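Suturing Automation Project: Progress Report to the Funder, Demonstration Day

Prepared by Thilini Saha, project lead, Elent
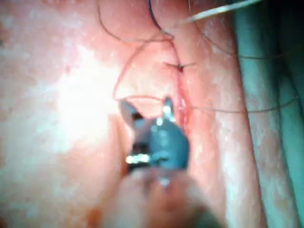
1. Purpose of this report

This report covers the demonstration held for the funder and partner institutions on Tue 18 July, and the state of the work packages that were shown there. It follows the March report, which set out the plan for the visit and the conditions the funder attached to the second payment. Financial figures are submitted separately.

The demonstration had two aims. The first was to show the suture handling functions at their current level, with a surgeon at the console and the software in an assisting role. The second was to let visitors question the team directly about safety stops, logging and the limits of the present system.

2. Program of the day

The visit opened with an introduction by Sun-ja Ham, who leads the clinical side. She described the division of work between surgeon and software and listed the functions that would not be shown. Automatic needle driving was on that list. It remains in bench testing and is discussed in section 5.

The demonstration session lasted 45 minutes. Nuwan Mondal operated the console. Gyu-bin Moon ran the control software and gave a spoken commentary for the visitors, who watched the instrument camera feed on the wall display in the adjoining seminar room. Questions were held until the end of each task, at the request of the operator.

The afternoon was given over to a walk through the control room and a discussion of the log files. Visitors from Ladovex, who supply the motion controller, joined for this part only.

3. Suture handling

Work at the incision line takes place in a small field with several strands of thread in view at once. A tied knot with short trimmed ends may sit directly above the point where the next strand is being handled, and loose loops from one thread can pass close to another. The reddish thread running across the jaw tips and over the incision is typical of what the thread tracker must follow: it curves, changes apparent thickness and darkens toward the drape.

The tracker treats each strand as a continuous curve and assigns it an identity at the start of the task. Where two strands meet or cross, it carries both identities forward until they separate again. If it can't do so with enough confidence, it marks the region as unresolved and the assist function is withheld there. The operator then continues by hand.

Three functions were demonstrated:

Thread following. The software keeps a model of the selected strand and displays it to the operator as an overlay. No instrument motion is commanded.

Tension hold. Once the operator has taken the thread and confirmed the grip, the controller holds a set tension while the second instrument is repositioned. The operator can release the hold at any time with the foot pedal.

Guided approach. The controller limits the speed of the jaws as they come near the tissue surface. The surgeon still chooses the path.

Thread following and tension hold were completed as planned. Guided approach was shown once and then paused by the operator, who found the speed limit was being applied too early. Gyu-bin Moon changed the setting and the task was repeated without a further pause. The original setting had been carried over from the bench rig and should have been reviewed before the session. A check of all carried-over settings has been added to the start-up procedure.

4. Image quality and glare

Glare is still the main source of tracking faults. Moist tissue reflects the operating light strongly, and a broad area on the left of the field can wash out almost to white. Fine speckled reflections over the rest of the surface are less serious but produce short false edges, some of which resemble thread.

The March report proposed two measures. The first, a mask that excludes saturated areas from the tracker, is now in routine use. It works as intended, with the known cost that any strand passing through the masked area has to be bridged by estimate. The second, an automatic adjustment of light level, was tested on the bench and has been set aside. The adjustment was too slow to be useful, and Nuwan Mondal found the changes in brightness distracting during fine work.

A third measure is now under study. The Plotlow module, written by Bok-nam Yook, compares successive images and discards edges that shift with the reflections and do not move with the tissue. Early results on recorded material are encouraging, but the module has not been run live and was not part of the demonstration.

The lower part of the instrument, close to the camera, is also a difficulty. It is out of focus and hides some of the tissue beneath it. The current model of the instrument outline is adequate for the jaws and poor for the base. An improved outline is being prepared.

5. Status of work packages

WP1, Thread tracking. On schedule. The recorded test set now holds 300 sequences, each labeled by hand. Labeling of strand crossings was checked by a second reader.

WP2, Tension control. On schedule. The hold function meets the agreed limits on the bench. Written acceptance from Ladovex for the current controller firmware is still outstanding.

WP3, Guided approach. Behind schedule. The function works, but the choice of speed limit depends too heavily on the operator's preference. A per-operator setting will be introduced.

WP4, Needle driving. In bench testing only. The team does not propose to move this package beyond the bench within the present funding period. Progress has been held back by the difficulty of estimating needle angle once part of the needle is out of view.

WP5, Logging and review. Complete, apart from the items raised by visitors and listed below.

6. Points raised by visitors

Visitors submitted 53 written comments. They have been entered in the project register with an owner for each. The main points were as follows.

Release of tension hold. Several visitors asked what happens if the foot pedal fails. The hold also releases on loss of pedal signal, but this was not made clear in the commentary. It will be shown as a separate step at any future demonstration.

Display. The overlay color for the selected strand was hard to tell from the reddish thread on the wall display. The operator's own display did not present this problem, but a choice of overlay colors will be added to both.

Log format. The Marinho group asked for logs in a form they can read without our viewer. Export to plain tables is feasible and has been assigned to Bok-nam Yook.

Workload. One reviewer asked whether the assist functions reduce the operator's workload or only shift it to monitoring the overlay. The team has no measurement that answers this. Sun-ja Ham will draft a protocol for a small study with surgeons from outside the project.

7. Deviations from plan

There are 2 deviations to report. The light adjustment work described in section 4 has been stopped, and the remaining hours have been moved to the Plotlow module. The second deviation is the delay in WP3. It does not affect WP1 or WP2 – both can be delivered without it – but it does affect the date of the combined evaluation, which requires all three functions.

8. Requests to the funder

We ask the funder to:

approve the transfer of hours from light adjustment to reflection filtering;

accept a revised date for the combined evaluation, to be proposed once the per-operator setting has been tested;

confirm that the demonstration satisfies the condition attached to the second payment.

9. Next steps

The carried-over settings are being reviewed now by Gyu-bin Moon. The overlay change and the log export will follow in the next software release. Live testing of the Plotlow module will begin on the bench after the improved instrument outline is in place, with Nuwan Mondal as operator. Questions on the clinical sections should go to Sun-ja Ham and all others to Thilini Saha.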